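Workshop Tips > Bench Robots > Grippers and Cameras

We use cookies to remember your settings and count visits. By continuing to browse you accept this. Manage preferences

Comparing Grippers and Cameras on a Two-Arm Bench: Tips That Save Time

Updated 21 July 2021

Sorting blocks into bins by color is a good bench test for a pair of small arms. The parts are cheap, the task is easy to reset, and a bad gripper shows itself quickly. These tips come from a few weeks of swapping fingers and cameras on one table. Most of them apply to any small arm you can bolt down.

Before you start

Clamp the rails to the table, then push hard on each one by hand. If it shifts at all, tighten it again. Check the clamps at the start of each day. Wood gives a little under a clamp and the jaw works loose.

Tie the cables back along the rail and leave a loop at each joint. Run the arm through its full reach by hand, power off, and look for any cable that goes tight. Dalal Zoubi lost most of a morning to a camera that dropped out only when the wrist turned left. The plug was being pulled half out of its socket.

Mark the bin positions with pencil or thin tape. If a bin moves an inch between runs you are comparing bin positions as well as grippers.

Choosing fingers

We tried two sets. The Kuvora fingers are flat with a rubber face. The Fokari fingers are curved and harder. On blocks lying flat, the Kuvora set did better. On blocks standing upright the results were close. The Fokari set tended to push a tilted block over before closing on it, and then had to try again.

Wipe rubber faces with a damp cloth every 14 runs or so. Dust from the tabletop builds up and the grip goes off slowly enough that you may blame the software. Do not use oil-based cleaner.

Set the closing force low and raise it one step at a time. Foam blocks will take a dent and keep it. A dented block picks up differently from a new one, so retire it or keep it for practice.

If both arms share the middle of the table, set a keep-out zone between the wrists. Ghada Sabbagh gives one arm the right of way and makes the other wait. It costs a second or two per pick and has saved a number of knuckle covers.

Placing cameras

A wrist camera is best for the last few inches of a pick. It is poor at finding the block in the first place, and once the gripper is over a bin the view fills up with bin wall. A fixed camera above or beside the table handles the finding.

A low camera at block height is worth trying too. It tells you whether a block is flat or standing. The drawback is that the nearest bin can hide a large part of the work, so put the tall bins at the back or off to one side and look at the picture before you tighten the bracket.

Lock the exposure. On automatic, the picture darkens each time a ceiling light comes into view, and red and orange get hard to tell apart. That matters if you have bins in both. Turn off automatic white balance for the same reason.

A shiny surface reflects overhead lights. Try moving the camera a hand's width before you buy a filter.

Keeping the comparison fair

Change one thing at a time. New fingers and a new camera angle on the same day will tell you nothing about either.

Start every run from the same layout. We use six loose blocks and draw the layout on paper first. Rami Fakhoury scores each pick as clean, second try, or dropped, and writes it down before touching the next block.

Do not count a block that lands in the wrong bin as a gripper fault. Log it separately as a camera or color fault. We mixed the two in the first week and had to throw out the notes.

The Saliba controller we used logs 2000 lines and then writes over the oldest. Save the log at the end of each run. The Vetholm one keeps everything but takes longer to start.

Stopping safely

Keep the stop button on the side where you stand, within reach of either hand. Stop both arms before you reach in for a block, including one right at the front edge. Tie back long hair and take off lanyards. Keep extension cables out of the walking path.
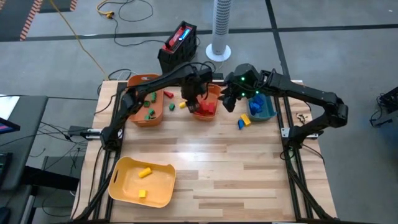
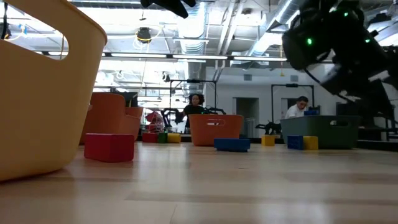 Sorting blocks and bins by color, with black robot arms at the work area.

Filed under: grippers, cameras, bench setup, sorting tests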